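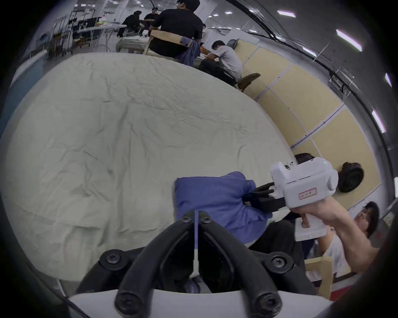 Startseite | Hefte | Rubriken | Autoren | Suche
Drucken | Als E-Mail senden

3.2 Tücher, Tische und abgelegte Dinge

Der zweite Teil der Erhebung befasst sich mit Arbeitstischen, die mit Stoff bedeckt sind. In den acht untersuchten Räumen in Porkolano war das Tischtuch kein Schmuck. Es diente als Unterlage, dämpfte Geräusche und markierte, welche Fläche zur Arbeit gehörte und welche nicht. Guimarães spricht in diesem Zusammenhang von »bekleideten« und »nackten« Tischen. Wir übernehmen die Unterscheidung, verwenden sie aber enger: Als bekleidet gilt ein Tisch nur dann, wenn das Tuch die Arbeitsfläche vollständig bedeckt. Läufer und einzelne Sets wurden nicht aufgenommen.

Die Tücher waren in der Mehrzahl einfarbig und in hellen Tönen gehalten. Gebügelt wurde keines. Falten entstehen beim Auflegen und bleiben, weil die Tücher nach der Arbeit meist zusammengelegt und am nächsten Tag wieder ausgebreitet werden. Für den Umgang mit kleineren Stoffstücken ist das von Bedeutung. Auf einer faltigen Unterlage rutscht ein Lappen weniger, dafür zieht man beim Aufnehmen leicht die Unterlage mit. Mehrere Befragte gaben an, das kleinere Stück deshalb zuerst an einer Kante anzuheben und dann erst ganz zu greifen. Andere schoben es mit der flachen Hand zusammen. Eine Regel gab es in keinem der Räume.

Auf den nackten Tischen fand sich ein anderer Bestand. Von den 97 erfassten Gegenständen, die keinen Bezug zur laufenden Arbeit hatten, lagen die meisten dort: Getränke, Verpackungen, Telefone, kleine Behälter. Im Honorato-Haus ist diese Trennung besonders deutlich (Abb. 2). Der Klapptisch mit Wasserflasche, gelber Snackpackung und Telefon steht abseits der grün bezogenen Tische, und auch der Becher hat einen eigenen kleinen weißen Tisch. 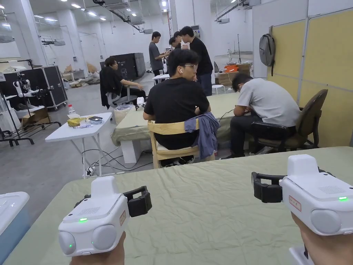
Abb. 2: Honorato-Haus, Arbeitsraum. Grün bezogene Tische, links im Mittelgrund der weiße Klapptisch mit persönlichen Dingen.

Eine eigene Garderobe wurde in den Gesprächen nur selten erwähnt. Jacken hängen über den Lehnen, in Abb. 2 sowohl an einem hellen Holzstuhl als auch an einem Bürostuhl. Diese Nutzung der Stühle haben wir der Kategorie »Ablage« zugeordnet, obwohl die Befragten selbst sie nicht als Ablage bezeichneten. Der Stuhl galt ihnen als besetzt, solange die Jacke daran hing – auch dann, wenn die Person an anderer Stelle im Raum stand. Wer einen Sitzplatz suchte, nahm einen ohne Jacke.

Schwieriger einzuordnen sind die Kabel. Im Honorato-Haus laufen sie teils über den Boden zu einer Steckdosenleiste unter dem Klapptisch, teils über das Tuch selbst. Im ersten Durchgang wurden sie nicht erfasst, im zweiten als Teil der Einrichtung. Die Angaben aus beiden Durchgängen sind in diesem Punkt also nicht vergleichbar, und in Tabelle 4 bleibt die Spalte leer.

Kisten und Boxen stehen meist am Rand der Arbeitsfläche oder auf einem niedrigen Absatz. Deckel wurden nach Auskunft der Befragten tagsüber selten geschlossen. Zum Inhalt liegen nur für zwei Räume vollständige Listen vor; sie werden in Abschnitt 3.3 zusammen mit den Beständen aus Plilov behandelt.

Drucken | Als E-Mail senden | Zurück zum Heft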